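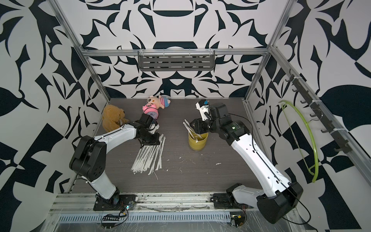
Fig. 1 - Straw sorting task, left arm over the pile, right arm at the yellow cup.

5/11/25
Oskari Savolainen

Project Cinska, progress report 3

Task is simple on paper. Pick paper straws off the table, put them in the cup, keep going till the pile is gone. Two arms, one operator, 14 runs this week. Six of them counted as clean, meaning no dropped straws and the cup still standing at the end.

What went wrong: mostly grip. The straws lie across each other so the left gripper comes down for one and gets two. Closing slower helped a bit. Closing softer did not, they just roll. Cup tipped over twice when the right arm came in too low - raised the approach height in the script and it hasn't happened since.

Toys at the back stay where they are for now. We want the clutter in there for the later tests, and moving them between runs makes the logs hard to compare. Same goes for the patterend walls.

Log so far is 2631 lines, one per move command. Havent cleaned it up yet. Timestamps on the two arms drift apart on long runs and I dont know why, asked on the Lahlou thread, no answer.

To do before end of May:
- fix the timestamps
- try a bigger pile
- write up the grip settings properly, right now they are only in my notebook
- cables at the front edge need tying down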